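Gonitness > Workshop notes > Arm cell > Minutes, May

Minutes of the arm cell upkeep meeting, 2 p.m.

1. Previous minutes. Accepted, with one correction: the wrist servo was reseated, not replaced. The parts log still says replaced.

2. Gripper offset. Usman reported 86 good placements out of 92 after the last calibration. The meeting was not convinced. The run used one tray position, and the tray had been lined up by eye. Asked whether the misses came from the gripper or the wrist, Usman had no data. The figure will not go in the Jokomero report until the run is repeated with the tray moved between sets.

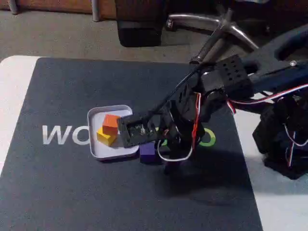 Item 2: gripper over the tray, two cubes in, purple cube on the mat.

3. Cable at the wrist. The white cable hangs in a loop below the wrist. Omness says the slack is needed for full rotation. The meeting asked to see that measured. Until then the loop stays as it is and gets checked before each run. A proposal to tape it to the forearm was turned down; tape was tried in the spring and came off.

4. Servo screws. Omness wants them checked every 20 hours of running. Agreed on trial, although the hour log has gaps and the interval looks like a guess.

5. Base. No one could say when it was last tightened. To be done before the repeat run and written down this time.

Actions: Usman, repeat run. Omness, cable measurement and base.

Closed at 2:17 p.m.

Comments (3)

benchrat: Moving the tray should have been in the first test plan.

Omness bench: Slack figure coming. It does need most of that loop.

tin_lid: Has anyone fixed the parts log yet?

Related
Arm cell: parts log
Jokomero report, draft 17
Wrist servo reseating notes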